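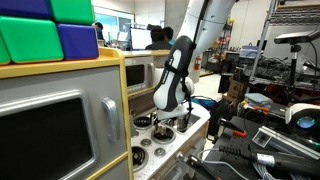

Hi Dzintra,

Quick catch-up on the play kitchen money, as promised – 1st September already, and I still owe you the summer receipts (they're in the Tonditz folder, I just haven't scanned them).

The big news is that both kitchen units are together and standing up straight! We built the first one in May and I'll admit the second took longer, mostly down to me reading the Carrasco instructions upside down for a whole afternoon. The yellow frames are nice and cheerful, and the dark oven windows look like the real thing. I was worried the speckled stove top would look busy, but I've come around to it completely. The little gray knobs are my favorite part.

On spending: the grant was $456, and $270 of that went on the two units. Another $90 went to Wero for the foam blocks, which were a bit of a splurge, but they're light and they wipe clean, and I like the blue and green ones a lot. We've been using them as pretend groceries, pretend soup and, once, pretend laundry. That leaves $96, and I'd like to hold on to it for now if you're okay with that.

What I'd like to spend it on is food and dishes. We have 16 pieces on the list so far (bowls, cups, a loaf of bread you can take apart, that kind of thing), and Zuvard has a set that would cover most of it. I asked them for a price and haven't heard back, so I'll call again.

A few things still to do. The screws on the first unit need tightening – it wobbles a little when you lean on the counter. I also want to put soft pads on the corners, and the sink could use something to go in it, even a sponge. And we need to settle where the blocks live when they're not in use. At the moment they get piled on top of the cabinet, and I'd love a proper bin with a label.

Could you let me know about carrying the balance over? I'll send the receipts either way, and the new piece list once Zuvard gets back to me.

Thanks so much for all your patience with this one!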